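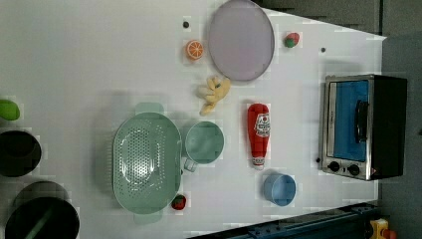

Play food for a mixed-age playroom: how do you clean it, store it and stop it from disappearing?

Posted by Tristine_at_home in Toys & Playrooms, July
434 views

Hello everyone, and I hope this is the right section, because I did look at Cleaning & Laundry first and it seemed to be mostly carpets. I look after my own two plus three neighborhood kids over the summer, so that makes 5 children between two and eight, and the thing they all agree on is the pretend kitchen. They will play restaurant from right after breakfast until someone is crying about the menu.

My trouble is that the play food has gotten out of hand. It came to us from a few different families and it's a real mix: hard plastic, some painted wood, a few felt pieces my aunt sewed, and a couple of soft squeezy things I don't know the material of. Some of it is sticky. One of the little ones puts everything in her mouth, so I'd like to wash it all properly, but I'm nervous about ruining the wood and the felt. Can any of it go in the dishwasher?

My other question is about storage. Right now it all lives in one deep tub from Skulholm, and every time anybody wants the bread they tip the whole tub onto the floor. I've thought about labels, but half of them can't read yet. I would love to hear what has worked in your homes, especially small homes, because our "playroom" is the end of the dining room. Thank you so much in advance!

plumcake315

Oh, I feel for you, we had the dumping tub for years and I still step on a pretend pea now and then. Let me go through the washing first and then the storage, and forgive me if I ramble.

Hard plastic is the easy one. Anything solid, with no holes, no batteries and no stickers, I put in a mesh laundry bag on the top rack of the dishwasher and run it on the gentle cycle with the heated dry turned off. If you don't know whether a piece can stand the heat, do it by hand in the sink with warm water and ordinary dish soap. An old toothbrush gets into the grooves, and grapes and corn are the worst for grooves. Hollow pieces with a little hole in the bottom I never put under water at all, as they fill up and then you get black specks inside. Wipe those with a soapy cloth. If you squeeze one and something dark comes out, throw it away, even if it's the favorite.

Painted wood should never soak. Wring a cloth out well, add a drop of soap, wipe, wipe again with plain water and dry it with a towel straight away. Then leave it on a rack overnight. If the paint is flaking, I'd retire that piece while you have one who chews.

Felt I wash in a bowl of cool water with a tiny bit of wool wash, squeeze gently (no wringing!), roll in a towel and pat back into shape. Your aunt's pieces will be fine as long as she used stuffing that can get wet. It might be worth calling her to check before you start, and you'll have had a nice chat out of it too.

I do ours on the first of the month and again after any stomach bug. Sorting day is half the fun. I put everything out on a big white table so I can see what I've got, and the children come and claim things before I've finished.

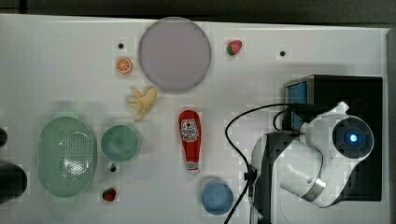
Fruit and the big plate out on the table.

Now storage. Get rid of the deep tub, or keep it for blankets. What you want is several shallow trays, shallow enough that a child can see the bottom without digging. I use the plastic ones meant for boots. One is for fruit and vegetables, one for bread and cakes, one for pans and plates, and the last is for everything I can't name. In place of words I taped a drawing on the front of each one, colored in by the children themselves, and they are much more careful with a tray they've decorated. The trays slide under our sideboard, so it takes up no room to speak of.

As for things disappearing, check the couch, the car and the real refrigerator. I found a pretend egg in our egg carton once and very nearly cracked it.

naciri_w

dishwasher ruined ours, everything came out bent. just use the sink

old_porch_light

I agree with most of what plumcake315 wrote, and would add only a couple of things from my years of minding grandchildren.

Have less out at once. I know it sounds mean, but I put two thirds of ours up in the closet and swapped it every few weeks, and they played longer and with less arguing. When the cupcakes came back down they were greeted like old friends. It also means you're only washing a small batch at a time, which is a mercy in hot weather.

Second, please throw out the squeezy ones if you can't find out what they are. Ours went tacky after one summer on a sunny windowsill and no amount of soap helped. I tried baking soda paste and cornstarch, and the stickiness came right back. Keep the good ones out of direct sun and they'll last much better.

And end the day with a "closing time" for the restaurant. Ours had a bell. The cook wipes the counter, the waiter brings back the dishes, and whoever is smallest gets to turn the sign around.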